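Kindar Gripper Comparison, simulated kitchen set
Data card and usage notes

Maintainer: Lilian Mbwambo, Brukthorpe
Last revised: May 29, 2021

Summary

Kindar is a set of simulated manipulation episodes recorded to compare two gripper models on the same arm, under the same controller, in the same kitchen. The grippers are referred to throughout as Hughes and Indthorpe, after the model files they load from. The release contains 398 episodes. Each episode stores rendered colour images, joint positions, gripper opening, commanded velocities and a contact log.

The set was built to answer a narrow question: how much of the difference in grasp success between the two grippers comes from finger geometry, and how much from the controller gains they were tuned with. It is not a general kitchen benchmark and should not be reported as one.

Environment

All episodes use one kitchen layout. Lighting is fixed. Object positions on the counter are resampled at reset within a bounded region, and the fixed furniture does not move.

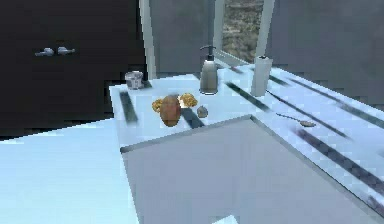 Object placement is the main source of variation between episodes. The sampler draws a position and a yaw for each item, rejects any draw that interpenetrates, and lets the items settle before the arm is enabled. Groups are permitted, and the harder resets are the ones where the target ends up crowded by its neighbours, as with the upright brown item between the two yellow clumps at the back of the counter. An approach from the side is blocked in that arrangement, and both grippers have to come down from overhead. Items that come to rest alone, like the small round one to the right of the group, are tagged "isolated" in the metadata and are scored separately.

The sink is a collision body. Contact between any finger link and the rim ends the episode with code SINK_RIM. The spoon, soap dispenser and paper towel roll are dynamic bodies and can be knocked over. Disturbance of a non-target object is logged but does not end the episode.

Recording

The controller runs at 200 Hz. Images are saved at 20 Hz and are aligned to the nearest controller step. Timestamps are simulation time and start at zero for each episode. Cameras are stored as separate streams and may be loaded independently.

Image quality is deliberately low. Aliasing along high-contrast edges is present in the source renders and has not been filtered. Users training on upsampled images should check that their resize method does not sharpen it.

Grippers

Both grippers attach through the same flange and share a tool centre point definition. Mass and inertia were matched by adjusting the mounting plate, so arm dynamics are comparable across the two conditions. Finger friction is identical. Finger length and closing speed are not.

Gripper opening is normalised, with 0 closed and 1 fully open. The raw joint value is kept in a second column. Do not compare raw values between Hughes and Indthorpe, as the linkages differ.

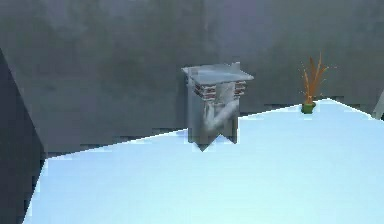

Figure 2. Gripper and mounting plate over the far edge of the table, potted plant to the right.

Controller settings

Each gripper was run with its own tuned gains and then again with the gains swapped, giving four conditions. The condition is recorded in the field "cond" as HH, HI, IH or II. The first letter is the gripper and the second is the gain set.

Gains were tuned by hand on isolated items only. Performance on grouped items was not looked at until tuning was frozen.

Known issues

1. The contact log drops the last step of an episode when the episode ends on SINK_RIM. The termination code is correct, but the force value is missing and reads as zero.

2. Dark stripes on the counter are rendered dark enough that simple intensity thresholding will pick them up as objects. Use the segmentation masks.

3. Some early HI episodes were recorded with the wrong closing speed. They are flagged "speed_err" and should be excluded from any timing comparison. They have been left in because the images are still usable.

4. Object names in the metadata are mesh names from the asset library and do not always match what the render looks like at this resolution.

Recommended splits

Split by reset seed. The same seed is used once in each condition, so a random split by episode will place near-identical starting layouts in both training and test. The supplied split files already account for this.

Out of scope

The set contains no real hardware data. Contact parameters were not calibrated against a physical gripper, and absolute success rates should not be read as a prediction of one. Differences between conditions are the intended use.

Changes planned for July

Re-recording of the flagged HI episodes.
Fix for the dropped contact step.
A wrist force channel, if the storage cost is acceptable.

Corrections go to Lilian Mbwambo through the Brukthorpe tracker. Include the episode number and the value of "cond".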